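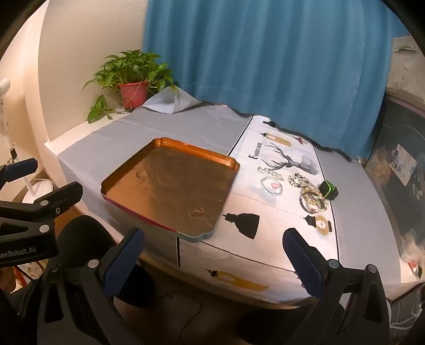 **What should I sort first if my bracelets and beads have all ended up in one heap?**

Start with whatever is strung on elastic or thread, and leave the metal until last. Strung pieces tangle and snap, so they want lifting out before you go rummaging for anything else.

# Chapter 4: Small Things on a Big Table

I used to keep everything I wore on my wrists in one biscuit tin. It was a nice tin, and it was a dreadful place for beads! Every morning I'd fish about for one bracelet and bring up three, and on a bad day one of them would give way and I'd be on my knees by the skirting board with a torch. When I moved into the flat in Abu Hammour I tipped the whole lot out one Sunday, meaning to spend half an hour on it, and got up again when it was dark.

In Chapter 3 we dealt with clothes and scarves, which are forgiving. You can shove a jumper in the wrong drawer and it will still be a jumper in March. Jewellery is fussier (and smaller, and rounder, and keen to roll), so this chapter slows down a bit. We'll cover three jobs: laying out, grouping, and putting away. I'm leaving cleaning for Chapter 5, where there's a long bit on pearls.

## 4.1 Laying out

You need a table, a cloth and a tray. The cloth stops things rolling and is kinder to beads than bare wood or glass. Any cloth will do, though I find plain ones easier on the eyes when I'm hunting for a clear bead. The tray is for pieces you've already made up your mind about. Mine is from Geletti, a little homeware shop I'm fond of, and I paid far too much for it.

Put each piece down flat, in its own loop, with a bit of space between it and its neighbour. Don't sort yet. I know you'll want to, and I always want to as well, but if you begin grouping while half the heap is still in the tin you'll only have to do it again.

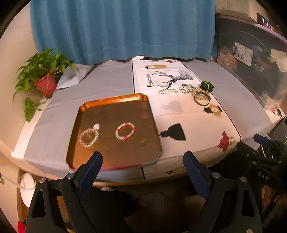 My own way of grouping is by how a piece is made, and colour comes a long way second. I tried colour for a year and kept putting heavy metal next to soft little beads, simply because they were both yellowish. When I choose what goes in the tray together I look for pieces that can sit side by side without one bashing the other, like the silvery beaded bracelet and the pink, white and green one, both beaded and each with room to lie in its own circle. The gold bangle can stay out on the cloth for now. Bangles get a box of their own in section 4.3, with a strip of felt in the bottom.

## 4.2 How much have you got?

More than you think, I expect. At the Wellcombe evening class we once pooled everything we'd brought along and it came to 429 pieces, some 100 of them single earrings. I'd guessed half that.

Before you read on, have a go at this:

- Clear a table and spread a cloth over it.
- Lay out every bracelet you own, flat and not touching.
- Gently stretch each elastic one. If you can see the cord between the beads, put it aside for restringing.
- Move the ones you wear most weeks into the tray.

Leave the rest where they are and make a cup of tea. We'll come back to them in the next section.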